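About the Drilter Club

Drilter is the robot arm club at Trernville Technical School. It is open to pupils in the upper four year groups and meets in the computing block after lessons. The club was set up by Lamai Onsri, who teaches design and electronics, and is now run by Ratree Intarasuk with technical support from Lertchai Sangkhawat. Present membership is 17.

What we work on

The club's main project is Pernero, a control program for a robot arm with a two-finger gripper. Members write the program in stages: joint limits first, then reach, then approach angle, then grip. Each stage is tested in simulation. A stage is accepted when it passes the same set of test runs twice in succession with no change to the code.

Pernero is tried in simulated household rooms. Rooms differ in layout, wall and floor colour, and lighting level. Dim rooms are included in every test set, as earlier versions of the program relied too heavily on strong contrast between an object and the surface under it.

Members work from the gripper view, with the fingers open at the start of a reach.
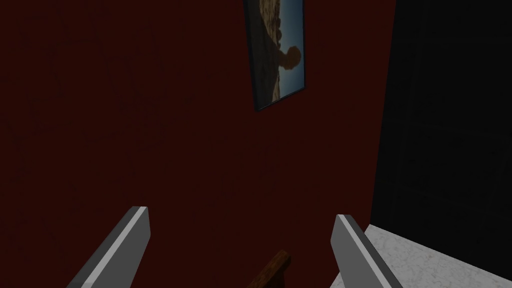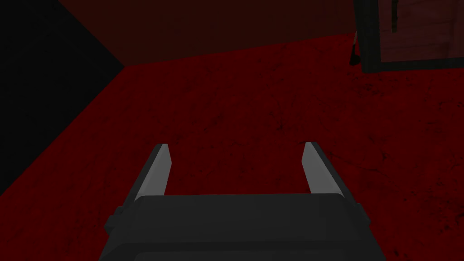
Each run produces a log of joint positions, finger spacing and any contact. The log is read by a member who did not write the code under test. Up to May the club had stored 3,106 runs, of which 97 were marked for a second reading. Faults are entered in a shared list under the room name and the stage number. Jaruwan Petchrat keeps the list and closes an entry only when the fault can no longer be reproduced.

How the club is organised

There are three groups. The motion group handles reach and joint limits. The vision group handles surfaces, edges and light. The test group prepares rooms, runs the sets and writes up the results. New members start in the test group and may move after one term. No previous programming is needed, but members are expected to finish the starter exercises before they change any shared code.

Competition

The club enters the Boonchu Cup, a simulation contest for school teams. Entries are marked on completed tasks, time taken and the quality of the written report. Last season our entry scored 59, with most marks lost on time. Ketsara Ratanaporn leads the current team. Work this season is directed at shortening the approach path, which at present includes a pause before the fingers close.

Joining

Places are offered at the start of each term. Applicants should collect a form from the computing office and return it signed by a parent or guardian. There is no fee. School computers are provided, and members may also work at home if their own machine can run the simulator. Set-up notes are issued with the starter exercises.

Page last revised October 12, 2025.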